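Toy swap returns to Ikimthorpe with a new rule on small pieces

The winter toy swap in Ikimthorpe will be back in January, and families who want to take part are being asked to start sorting now. The swap runs out of the old Militz shoe store on the corner, which has stood empty since the summer and has more floor space than the library basement used last winter.

Organizers say around 3000 toys changed hands last time. Most were in good shape, but a lot of time went into matching up loose parts, and several play food sets went home with half of a carrot or no knife. This year every set has to come in together, in a tub, box or tied bag, with the pieces checked beforehand.

The advice sent out to families is to tip everything onto a bed or a clean floor and go through it there. Play food, bath toys, seashells and holiday finds tend to end up in the same container, and it is hard to see what is at the bottom without emptying it.

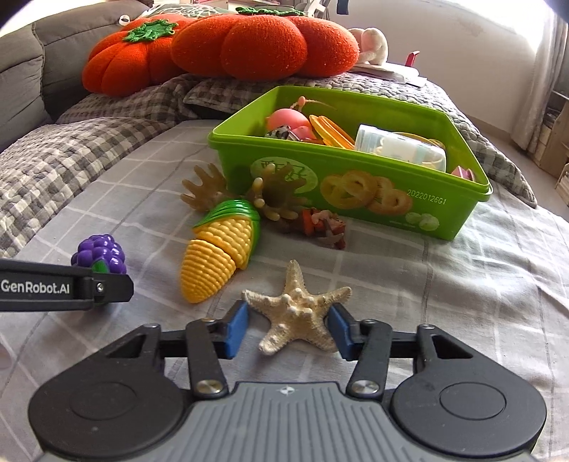
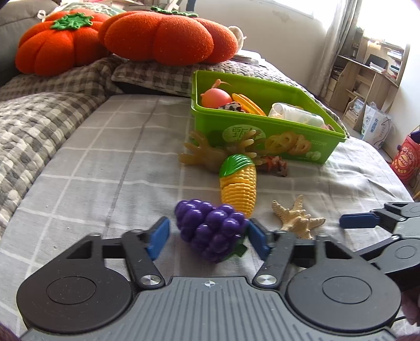

Toy grapes, a toy corn cob and a starfish on the bed, with the green box behind them.

Toys that come apart for pretend cutting should be pushed together and tested before they go in. If the two halves no longer hold, they can still be brought along, but they should be marked so the next family knows. A strip of masking tape is enough.

Natural items such as shells, dried starfish and pieces of coral will not be accepted on the toy tables. There will be a separate shelf for them near the door, and anything left on it at closing time will go to the nature corner at Natbridge elementary school. Rubber and plastic sea creatures count as toys and go on the main tables.

Reused food containers are fine for packing -- cookie tubs with straight sides stack best -- but families should not expect to get them back. Soft toys need to be washed and kept apart from the hard plastic ones. Anything with batteries should come with the batteries taken out.

Each household can bring up to 4 containers and will be given one token for each. A token can be traded for any container on the tables, whatever its size. Families with nothing to bring can pick up a single token at the front desk, as before.

Drop-off is at the back entrance on Vlad Street, where there is room for 3 cars at a time. The lot across the street has another 60 spaces and is free after 5 p.m. Toys need to be in the evening before the swap so the tables can be laid out by age group. Late boxes will be held for the spring event.

Puzzles and board games are not part of the winter swap. They will have their own table in the spring, and the library is already taking them at the returns counter during opening hours.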